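Ticket 2467 - Left gripper loses its closed position partway through a session
Product: Stisix hand-held gripper pair, desk bench version
Site: Grodport
Raised by: Baltazar Ocampo
Picked up by: Leopoldo Ibarra
Status: fix in place, keeping open until Saturday

Baltazar, first message

Hello! Got a good one for you. The left gripper starts each session fine, fingers meet, reading goes to zero, lovely. Then somewhere after the first hour the reading stops coming back to zero when I close it. The fingers are shut, I can feel they're shut, and the log says there's still a gap. By lunch it's bad enough that the software rejects takes. I lost 84 of them yesterday and I'd quite like them back, but I know I won't get them.

Right gripper is behaving beautifully. Same firmware on both, same cable type, both calibrated at 8.30 before I started.

Already tried: restarting the recorder, recalibrating (works, then drifts again), a different port on the hub.

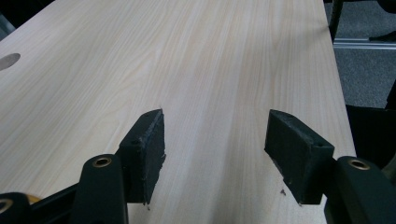 The error in the log is always the same one, "close position out of range, channel L", and it never appears on channel R. Once it starts it comes on every close, so at least it's consistent. I love a consistent fault.

Leopoldo, reply

Thanks Baltazar, that's a really clear report. Two suspects from my side.

Pads. If a pad shifts on its finger, or the face wears down, the closed position changes and the reading goes with it. Check the screw on each pad. Finger tight isn't enough.

Cable. If the cable pulls on the back of the gripper it can tug the sensor connector just far enough to upset the signal. We had this at Tapia in March and it took ages to find, so I'm a bit biased towards it.

Could you swap the two cables over and run for an hour? If the fault moves to channel R, we have it.

Baltazar

Swapped. Ran 125 takes. Fault stayed on L! So the cable itself is off the hook. Pad screws next.

Left gripper, upper pad screw: tight. Lower one: turned nearly a quarter with no effort at all. I was so pleased I said "ha" out loud. Tightened it, recalibrated, carried on with the soft objects and the cord. 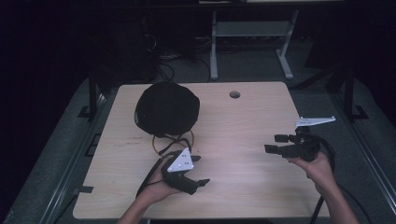 Two hours in and the drift came back. Smaller, though - it used to climb past the limit and now it sits just under it, with the odd take going over. So the screw was part of it and something else is the rest.

Leopoldo

Great progress. Half a fault is much easier to chase than a whole one. Can you tell me whether the drift depends on how far you reach? Try ten closes with your hand close in to your body, then ten at full stretch, and send me the two sets of numbers.

Baltazar

Oh, this is it. Close in: back to zero every time. Full stretch: off every time, all in the same direction. And if I hold it at full stretch and have someone lift the cable for me, it drops straight back to zero.

So it IS the pull after all, only it isn't the cable's fault. It's the socket on the left gripper. I put the known good cable in and wiggled it gently and the reading jumps. Did the same on the right one and it doesn't budge.

Leopoldo

Brilliant test, I'm stealing that for the checklist. The cable swap passed because a good cable in a loose socket still looks like a bad reading on L. My Tapia hunch was half right and sent you the wrong way for an hour, sorry about that.

For now:
1. Unplug before you touch the socket.
2. Strap the cable to the gripper body with a bit of slack behind the connector, so the strap takes the pull.
3. Re-tighten both pad screws at the start of each day.
4. Recalibrate, then do ten closes at full stretch before recording anything.

A replacement socket board is coming from Ostia. Please don't bin the old one, I want to look at the solder.

Baltazar

Strap on, screws done, ten closes at full stretch all zero. Then 146 takes this afternoon without a single rejection, which is the longest clean run on this pair since we set the bench up. Really happy with that.

One small thing for whoever does the software: the message says "out of range" and gives no number. If it showed how far out, I'd have spotted the reach pattern on the first morning.

Leopoldo

Agreed, and passed on as a separate request. Leaving this one open until the board is fitted. Send me the full stretch numbers again once it's in, same ten closes, strap off.

Stisix Support Desk | Contact us | Copyright Stisix, all rights reserved | Back to top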